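Equipment Review: Orport Fixture Plate for Desktop Disassembly Cells
Skuleden Technical Institute, Automation Laboratory
18 May 2026

The laboratory has used the Orport plate in its computer disassembly cell since August. This review covers installation, daily setup and upkeep. Robot programming is outside its scope.

The plate is 3D-printed and sits on the slatted aluminum table, to the left of the computer. Its slots and recesses give the hard drive, processor and memory module fixed places, so the arm can be taught each position once. 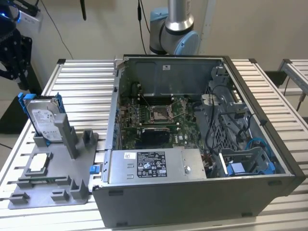
Installation took 35 minutes, including two test fits. Orport's instructions are clear on leveling but say little about squaring the plate to the rails. Our staff set the plate against the computer case first, tightened it lightly, and then retaught the drive slot. The reverse order left the drive binding on its caddy rails.

Upkeep is modest. Dust is brushed from the recesses at the end of each shift, and the posts are inspected for hairline cracks. After 104 cycles one short bracket had worn enough to need replacement. The part arrived from Riquelme in good order, although the supplied screws were too long and had to be exchanged.

The drive slot remains the weak point. Its opening has almost no lead-in, and a small error in gripper angle is enough to stop the cycle.

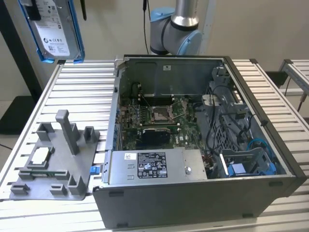

Wovance wrote in response to a draft of this review that its own cell had shown the same fault until the upper edge of the slot was filed to a shallow bevel, and that the gripper pads should be checked before any position is retaught.

The plate is recommended for cells handling a single case model.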